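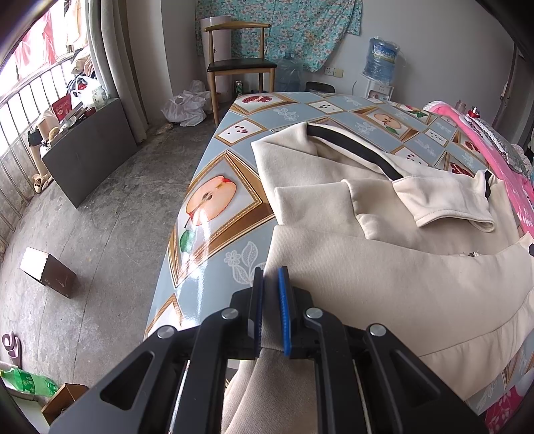
Cream sweatshirt with a black stripe, on the table.

Vuslow Clothing Swap: Frequently Asked Questions

What is the swap?
A big, friendly day of trading clothes you're done with for clothes you'll love! We run it every March in the Gasska Hall, and last year 1,925 pieces found new homes.

How does it work?
You get one token for every piece we accept, and each token buys you one piece from the racks. Tops, coats, jeans, it's all one for one. A winter parka costs the same as a T-shirt (yes, really, so come early).

How many things can I bring?
Up to 40 per person. If you're clearing out a whole house, write to Corinne Yazzie first and she'll book you a longer drop-off.

What condition should they be in?
Clean, dry and ready to wear. Missing buttons are fine if you pin a note to the piece. We can't take underwear, swimwear or anything with a strong smell.

Do you take sweatshirts and hoodies?
Please! They're the first rack to empty. Any colour, any size, kids' ones too. Check the cuffs and hem for fraying before you pack them.

Can I come if I have nothing to swap?
Absolutely. Ask for a starter card at the door and you'll get five tokens, no questions asked.

When are the doors open?
Drop-off starts at 8:30 a.m. and the racks open at 10. We close at 3 p.m.

Is there somewhere to try things on?
There are curtained cubicles beside the stage, and mirrors along the back wall. Wear something easy to pull a jumper over and you can skip the queue.

What happens to the leftovers?
Last year 725 pieces went on to the Espinoza Street op shop. Worn-out cotton gets cut up for rags.

Can I keep my unused tokens?
You sure can, they're good at the next swap as well.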